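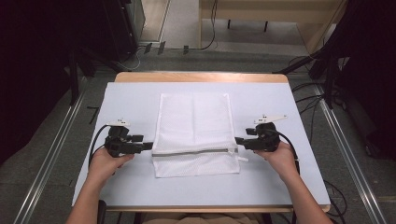 Slide 1. White mesh laundry bag with a gray zipper, laid flat on a table.

Speaker notes: Linen and Personal Laundry in Residential Care
Presenter: Touran Alipour, Grostow Residential Services

Good morning, and thank you to the Jorkberg office for the invitation. I will speak for 30 minutes and take questions at the end.

Slide 2. Scope
These notes cover residents' own clothing. Sheets and towels are handled under a separate contract and will be addressed by Muammer Canpolat in the next session.

Slide 3. The problem
Last year our homes recorded 1,828 reports of missing garments. Of these, 74 led to a formal complaint from a family. Small items account for most of the reports: socks, undergarments, scarves. (Pause. Ask how many in the room keep a written log.)

A lost cardigan may seem a minor matter to a busy floor manager. To the resident it may be the last gift from a husband or a sister, and our staff are asked to treat it that way.

Slide 4. Current practice
Each resident is issued two mesh bags on admission. The room number is written on a sewn tape, never on the mesh. Bags are closed before they leave the room and stay closed through washing and drying. Wool is sent separately, with a paper slip.

Overfilled bags remain our most common fault. Clothes packed tightly do not rinse well, and zippers fail early. The guideline is half full - staff should be able to fold the top over with ease.

Slide 5. Results at the Rostami house
The house has 200 beds in use. Mahsa Mohammadi introduced a Sunday check of unclaimed items, held in the day room so that residents may attend. Reports fell in every month after December. Do not read out the table; it is in the handout.

Slide 6. Costs
Replacement bags are charged to the house budget. Labeling tape is bought centrally. Refer detailed questions to Sepehr Tehrani.

Slide 7. Questions
If asked about dry cleaning: it is outside the present policy, and a review is open. Copies of the log sheet are on the table by the door.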